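Gym Visit: An Open Day at Stolel Fight Club

I've been watching MMA since college and had never once set foot in a real fight gym, so when Stolel put up a sign for their open day on September 27, 2025, I drove 17 miles and got there before the doors opened. I wasn't even the first in line!

Awuor Temba, the head coach, met us at the desk and had our shoes off inside a minute. The main room is bigger than it looks from the street - two cages at the far end, a long stretch of mat, and a row of heavy bags with the tape peeling off. It smelled like disinfectant and old leather, and I loved it.

First up was a grappling demo. Bereket Woldegiorgis (a lightweight, fighting again next spring) showed us how he gets out from under a bigger guy, then made a few of us try it. I drew Josphat Mussa as a partner. He had me flat on my back before I'd worked out where my hands were supposed to go.

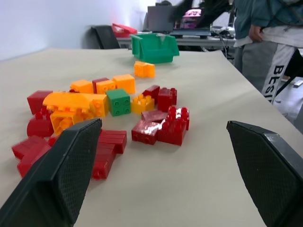 Can a total beginner train there?

The beginner class takes anyone over 16, and there's no sparring until a coach clears you for it. You need shorts without pockets, a mouthguard and short nails.

After lunch we watched pad work. Siwan Pumphrey was getting ready for a bout on the Keskinen card, and the noise of her kicks on the pads went right through my chest. She did five hard rounds and then stood around answering questions about cutting weight, which she hates (she misses bread most).

I asked Kibet Chege, who runs the front desk, how big the place has gotten. He said 447 members, up a lot from August. The parking hasn't kept up - I ended up two blocks over, behind a tire shop.

My hips were sore all the way home. I've signed up for the beginner class anyway, and I still need to buy a mouthguard.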